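Sorting board with a gap in the rail, pieces keep jamming. Any fixes?

Posted by hoani_fan in Tabletop & Games

Hi all! I'm putting together a clearing game for our family night in February, the kind where you shove a heap of little pieces across a flat board and out through a gap at the back. Everybody gets 16 pushes and the lowest leftover pile wins. Sounds easy, right? The trouble is that as soon as there's a decent heap, everything wedges at the gap and just sits there (my kids find this hilarious, I don't).

I'm using small red cylinders and a T-shaped pusher in bright green, with black rail along the back edge on both sides of the opening. 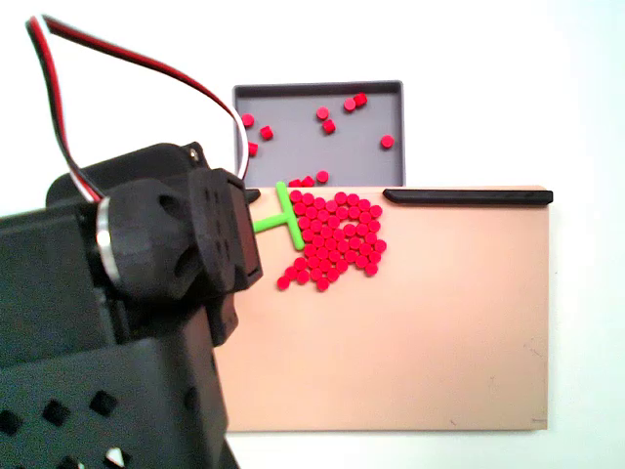

I've tried going slower and I've tried going in at an angle, and the angle helped a bit. Do I need a wider gap, or am I just bad at this? I'd rather not cut the rail again if I can help it.

Inger Østergaard
You're pushing too many at once, I'd bet. Small round pieces love to brace against each other and make a little arch across an opening, and the harder you shove the tighter it locks. Pull back, split the heap with the end of the crossbar, and feed a few through at a time. I run a shuffle table at the Ultholm fair and we had the same misery until we opened the gap up to 4 pieces wide. Try that with loose blocks before you cut anything! Also wipe the board down, dust makes them drag.

flavham_dad
just get fewer pieces lol

trekent77
Agree with Inger on splitting the heap. I'd add: start from the outside and work in, and keep the straggly bits for last. If you catch a jam, nudge it sideways along the rail and it usually lets go. I rounded the rail ends at my gap with sandpaper, 225 grit or whatever was in the drawer, and that made a bigger difference than I expected.

Contact us | Copyright Hoani Help Community | Back to top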